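Student Projects / Earth Science / Term 2

Posted in November by the author, Amcombe Earth Science Club

Reading the Stone: A Building Stone Walk Through Amcombe

I picked this project because I walk past the old bank on my way to school every day and one morning I noticed a fossil in the doorstep. A real one, a little coiled shell about the size of my thumbnail! I had been stepping over it for years. After that I couldn't stop looking at walls, and when our teacher asked for project ideas I already had mine.

My question was simple: what kinds of rock is the middle of Amcombe built from, and how far did they travel to get here? I stuck to the stretch between the Notside bridge and the library so that I could finish it on foot in one afternoon (it took two, plus a third trip to redo the photos that came out blurry). I ended up with 18 stops.

At each stop I wrote down the color, the grain size, whether the surface was polished or rough, and whether I could see crystals, layers or shells. I carried a hand lens, a notebook and a pencil. I did not do the acid test on anyone's building, which I hope is obvious, but I did drop vinegar on loose chips from the Yeon quarry so I would have something to compare with.

Most of what I found was limestone from Yeon. It is a warm cream color when it's fresh and goes nearly black where traffic passes close by. The quarry is only 3 miles from the bridge, so it makes sense that the older houses used it for everything, even the window sills. It fizzes a little in vinegar, slowly, and you need the lens to see the bubbles properly.

Marble was the part I got most excited about. It starts out as limestone, and then heat and pressure deep underground make the crystals regrow into a tight, interlocking pattern. The fossils usually get wiped out along the way. The veins come from other minerals, or from cracks that filled in later.
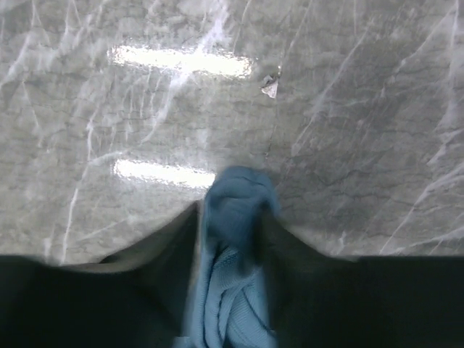
One thing that confused me for ages is that shops call nearly anything shiny "marble." Builders have used the word that way for a very long time, so a "marble" step can turn out to be a hard limestone that takes a good polish. The doorstep at the bank is one of those. The shell gave it away! If it had been true marble, I probably never would have noticed it.

Granite was easier. The war memorial and the post office columns are both granite, and you can see the pink feldspar and the glassy quartz without a lens. There's none of it in the ground anywhere near Amcombe. According to the plaque on the post office, the columns came 240 miles by rail from Wikora, and I think that's amazing for something people mostly lean their bikes against.

I also learned that you can't trust a pattern by itself. Plenty of modern surfaces are printed or cast to look like stone. I started checking for repeats, and for whether a vein carries on around a corner or just stops at the edge. I left two shopfronts marked "unsure" on my map because I couldn't get close enough to decide.
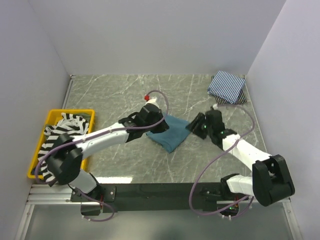 My lab partner thinks I should have left those two off the map completely, since a stop with no answer isn't a result. I kept them in. If somebody repeats the walk they will know where to look harder.

If I did this again I would borrow a better lens and start earlier, because low sun makes carved surfaces much easier to read. I'd also like to try the churchyard, where the dates on the headstones would let me compare how fast each rock wears down.

Comments

pebblepocket: Loved this. The library steps have shells in them too, on the left side near the railing. Did you get those?

Author: Yes, stop 17! They're so worn that I missed them the first time.

mossy_wall: My grandfather cut stone at Yeon and always said to lay it the way it sat in the ground or it would flake. You can see where they got it wrong on the Notside bridge.

fernhill: Is the map going up anywhere? I'd like to do the walk with my kids.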